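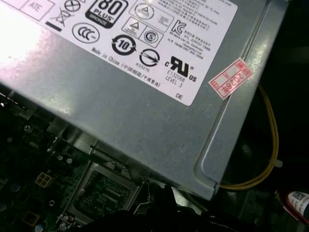
P. Fillell

Figure 1. Metal power supply casing with a certification label and 80 PLUS Bronze badge.

4.2 What hosts get out of a summit

I came to this part of the project expecting a dull read. Trade ministers meet, they shake hands, a communiqué goes out and everyone flies home. Then I sat down with the papers from the Lutby round (655 pages, and I did read them all, mostly on trains) and found I'd been looking in the wrong place. The communiqué is the boring bit. The good stuff is in the drafts that went back and forth in the months before.

Take the business day at Brillier. On the public programme it's a single line, squeezed in before lunch. In the drafts it gets moved, renamed and argued over again and again, and each change tells you something about what the host wanted. Early on it was meant to be a general chat about investment. By January it had turned into a string of short meetings between port operators and lenders, with the minister dropping in and out. I think that's a big change! A general chat makes for a nice photograph, but a short meeting can lead to a second meeting, and that was what the host was after.

I coded 101 of these drafts by hand, using the 3 headings from section 2 (access, finance and standing). Plenty of them fitted more than one, so I let them. Standing came up far more than I'd guessed, even in notes that were supposed to be about customs forms. Smaller hosts seem to care a lot about who is seated near whom, and having read the Waweru notes I can see why: the seating plan decided who talked at dinner, and two of the side agreements were first floated over dinner.

I should say that the records thin out towards the end. For the last 72 hours before the opening I only have short messages, some with no sender, and I've left those out of the coding. I did use them to check the order of events, which I come back to in section 5 along with the missing customs annex.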